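Journals > Agricultural Risk and Finance > Articles > Full text

Search this journal Advanced search Go

Shares 4 Comments 0

3. Pricing basis risk in index cover for small grain farms

3.1 Contract design

The contract studied here is a rainfall index policy sold to grain growers in the Cendley district. It pays when the rainfall total at a reference station, measured from sowing to the end of July, falls below a fixed trigger. The farmer does not file a loss report, and no adjuster visits the field. Payment depends only on the station reading and the insured area written on the policy schedule.

The gap between what the index pays and what the farm loses is basis risk. It has two parts. Spatial basis risk comes from the distance between the field and the station. Design basis risk comes from the choice of index, which may track yield poorly even when the station stands next to the crop. Most earlier work on the Cendley policies treats the two as one term. We estimate them separately, as they call for different remedies: the first can be reduced with more stations, and the second only with a better contract.

Each policy is tied to one of 4 reference stations. The assignment is made by parish and is not revised when a farm changes the fields it plants. A farm near a parish boundary may therefore be insured against rainfall at a station that is not its nearest.

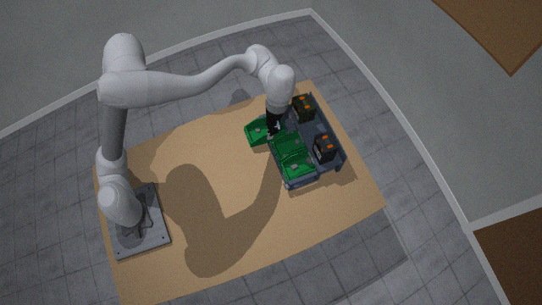 Figure 3. Simulated robotic arm on a base plate at the corner of a tan board.

3.2 Sample and data

The sample contains 200 farms drawn from the policy register of Jiltach, the mutual that writes the cover. Farms were included if they had held a policy without a break over the study period and had kept field-level yield records. Farms that irrigate any part of their grain area were left out. The register gives the insured area, the parish, the trigger level and all payments made. Yield records were matched to the register by holding number, and records with no match were dropped.

The Jasińska station lies at 900 feet, well above the farms assigned to it. Its seasonal totals run higher than those at the other stations, and the trigger for its parishes was set on a short series of readings. We return to this station in Section 5, where it accounts for a large share of the missed payments. Gaps in the daily readings were filled by inverse distance weighting from the remaining stations. Filled values were used in the yield model but not in the payment calculation, which follows the readings the mutual used at the time.

Yields were detrended farm by farm with a linear term. A quadratic term was tested and did not improve the fit. The detrended yield was then divided by the farm's own mean to give a relative yield, and a loss was recorded when this value fell below the coverage level on the schedule.

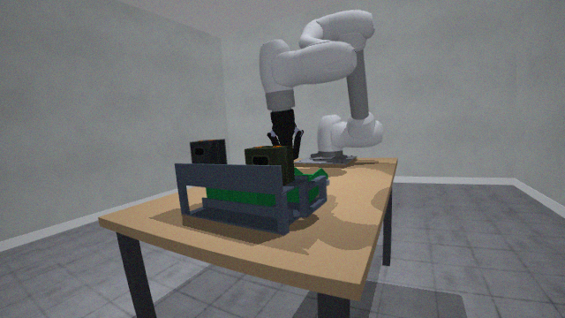 3.3 Estimation

Let the loss on farm i in season t be the shortfall in relative yield below the coverage level, and let the payment be the index payment per insured acre over the sum insured per acre. The total basis error is the loss minus the payment. A positive error means the farm was paid too little, and a negative error means it was paid too much.

To split the error, we compute a second payment for each farm and season using interpolated rainfall at the farm's own location, with the trigger and payment rate left unchanged. The difference between the two payments is taken as the spatial part, and what remains is the design part. The split is exact by construction, but it leans on the quality of the interpolation, which is weakest in the upland parishes.

Standard errors are clustered by station and season. With so few stations the usual cluster correction is unreliable, and we report wild bootstrap intervals beside it. Both are given in Table 4. 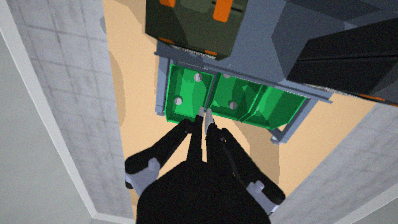 3.4 Premium loading

The mutual adds a flat loading to the pure premium for all parishes. Under a flat loading, a farm with high basis risk pays the same margin for weaker protection. We compare this with a graded loading that falls as the spatial part of the error rises, holding total premium income constant. The graded schedule was run on the same farms and seasons, with no change in the area insured. Changes in demand are therefore outside the calculation and are taken up in Section 6, using renewal data from the Sollesa pilot.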